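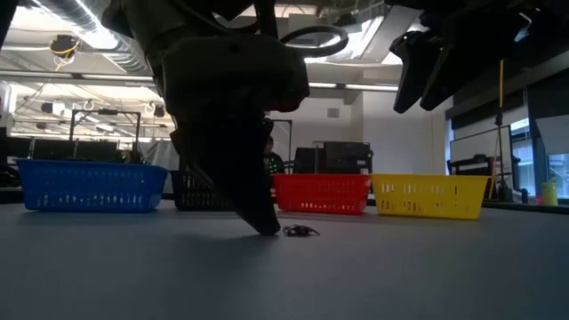 아침에 일어나니 방바닥이 차가웠다. 보일러 조절기를 보니 꺼져 있지는 않은데 온도 숫자가 어제보다 한참 내려가 있었다. 전원을 껐다가 다시 켰더니 한참 뒤에 돌아가는 소리가 났다. 이 집에 들어올 때부터 달려 있던 Varkach 보일러인데, 추워지면 꼭 한 번씩 이런다. 설명서는 싱크대 아래 서랍에 있다고 생각했는데 없었다. 설명서를 찾다가 고무줄 뭉치와 다 쓴 건전지를 꺼냈고, 건전지는 현관에 내놓았다.

하루 휴가를 낸 날이라 급할 것은 없었다. 양말을 신고 보리차를 끓였다. 어제 남긴 밥에 물을 부어 끓이고 김치만 꺼내 먹었다. 김치가 많이 시었다. 이번 통은 찌개로 다 써야 할 것 같다.

오늘 하려던 일은 코트 안감을 고치는 것이었다. 왼쪽 주머니 안이 터져서 작년 겨울부터 동전이 안감 속으로 들어간다. 걸을 때마다 밑단에서 소리가 나는데도 그대로 입고 다녔다. 수선집에 맡기려고 했다가 지난번에 바지 단을 맡기고 오래 기다린 생각이 나서 직접 하기로 했다. 코트를 뒤집어 바닥에 펴 놓고 밑단을 만져 보니 동전 말고 다른 것도 들어 있었다. 밑단 쪽 실밥을 조금 뜯어서 꺼냈다. 동전 여러 개, 접힌 영수증, 껌 종이, 그리고 잃어버린 줄 알았던 자전거 열쇠가 나왔다. 자전거 자물쇠는 봄에 이미 새로 샀다. 열쇠는 일단 서랍에 넣었다.

영수증은 글씨가 거의 날아가서 어디 것인지 읽을 수 없었다. 버렸다.

점심 전에 시장에 갔다. 안감에 맞는 실이 집에 없었다. 집에 있는 실은 흰색과 빨간색뿐이고 안감은 짙은 회색이다. 흰 실로 해도 겉에서는 안 보이지만 코트를 벗어 의자에 걸 때마다 신경이 쓰일 것 같았다. 시장 안쪽 단추 가게에 가서 회색 실을 하나 골랐다. 2000원이었다. 회색도 종류가 많아서 안감 조각이라도 잘라 갈 걸 그랬다. 가게 안 형광등 밑에서는 다 비슷해 보였는데 밖에 나와 보니 푸른 기가 조금 돌았다. 바꾸러 다시 들어갈까 하다가 그냥 왔다.

두부와 무, 대파도 샀다. 무가 크고 무거웠다. 반만 팔지 않느냐고 물으려다 뒤에 사람이 서 있어서 그냥 통째로 들고 왔다. 무는 반을 잘라 국을 끓이고 나머지는 생채를 하면 된다. 그래도 남으면 어머니가 하던 대로 신문지에 싸서 베란다에 두려고 한다. 우리 집에는 신문이 없으니 종이봉투로 해야 한다.

돌아오는 길에 Plirnier에 들러 커피를 마셨다. 4000원이다. 예전에는 창가 자리에 콘센트가 있었는데 의자 배치를 바꾸면서 막아 버렸다. 책을 가져갔지만 몇 장 읽지 못했다. 옆자리에서 김장 이야기를 오래 했다. 절임 배추를 받았는데 너무 짰다는 이야기였고, 물에 얼마나 담가 두어야 하는지를 두고 의견이 갈렸다. 나는 김장을 해 본 적이 없는데도 듣다 보니 결론이 궁금했다. 결론이 나기 전에 그 사람들이 먼저 일어났다.
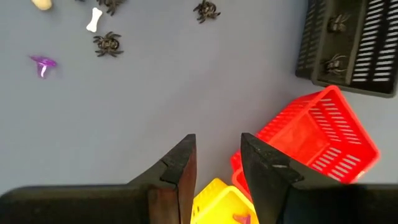
글 Ratilora 일기장 주인 | 금요일 밤 | 조회 5 · 댓글 2

집에 오니 방이 따뜻해져 있었다. 조절기 숫자도 원래대로 올라왔다. 그래도 다음에 또 그러면 기사를 불러야겠다. 작년에도 같은 말을 이 일기장에 적은 기억이 있다.

바느질은 재봉틀로 하려고 했다. 옷장 위에 올려 둔 Dramani를 내려서 먼지를 닦고 전선을 꽂았다. 불은 들어오는데 바늘이 움직이다가 중간에서 멈췄다. 윗실을 다시 끼우고 북집도 꺼냈다가 다시 넣었다. 북집 안에 보푸라기가 뭉쳐 있어서 핀셋으로 빼냈다. 그다음에는 바늘이 잘 내려갔는데, 헌 수건에 시험 삼아 박아 보니 아래쪽 실이 전부 엉켰다. 장력을 돌려 가며 몇 번 더 해 보았지만 나아지지 않았다. 그사이에 해가 졌다. 결국 손으로 꿰맸다.

손바느질은 생각보다 금방 끝났다. 주머니 안쪽은 박음질로 하고, 동전을 꺼내려고 뜯었던 밑단은 공그르기를 했다. 공그르기는 중학교 때 배운 것인데 손이 대충 기억하고 있었다. 바늘땀이 고르지는 않다. 주머니 모서리 쪽은 천이 얇아져 있어서 다시 터질 것 같기에 헌 셔츠에서 잘라 둔 천을 덧댔다. 실 색은 천에 붙이고 나니 거의 표가 나지 않았다. 밖에서 본 푸른 기는 기분 탓이었는지도 모르겠다. 코트를 입고 손을 넣어 보니 주머니가 전보다 조금 좁아졌다. 장갑을 낀 채로는 손이 잘 들어가지 않는다. 동전은 안 빠지니 그것으로 되었다.

재봉틀은 다시 올리지 않고 책상 옆에 두었다. 올려놓으면 또 몇 달은 손을 대지 않을 것이다. 사용법을 적어 둔 공책이 있었는데 그것도 보이지 않는다. 보일러 설명서와 같이 어딘가 상자에 들어 있을 가능성이 크다. 이사 올 때 서류라고 생각한 것은 모두 한 상자에 넣었고, 그 상자를 창고 맨 안쪽에 넣었다. 꺼내려면 선풍기와 캐리어를 먼저 빼야 한다. 주말에 할지 말지는 아직 모르겠다.

저녁은 뭇국을 끓였다. 무를 얇게 썰어 참기름에 볶다가 물을 붓고, 두부는 마지막에 넣었다. 소고기가 있으면 좋았겠지만 냉동실에 없었다. 간을 국간장으로만 했더니 색이 진해졌다. 다음에는 소금을 섞어야 한다. 밥을 새로 해서 두 그릇 먹었다. 남은 국은 냄비째 베란다에 내놓았다. 생채는 하지 않았다. 고춧가루가 바닥에 조금밖에 남지 않은 것을 무를 썰려고 할 때에야 알았다. 시장에 갔을 때 샀어야 했다.

설거지를 하고 가계부를 적었다. 실, 두부, 무, 대파, 커피. 동전은 코트에서 나온 것을 세지 않고 저금통에 넣었으니 따로 적지 않았다. 작년에 쓴 돈인지 올해 쓴 돈인지 알 수도 없다.

자기 전에 창문 틈에 문풍지를 붙이려고 꺼내 보았더니 작년에 쓰고 남은 것이 접착면끼리 달라붙어 있었다. 떼어 내다가 찢어졌다. 오늘은 수건을 말아서 창틀에 대 놓았다. 내일 살 것은 고춧가루, 문풍지, 건전지.

공감 5 · 댓글 2 · 공유하기

이 사이트는 방문 기록을 저장하기 위해 쿠키를 사용합니다. 계속 이용하시면 쿠키 사용에 동의하는 것으로 간주합니다.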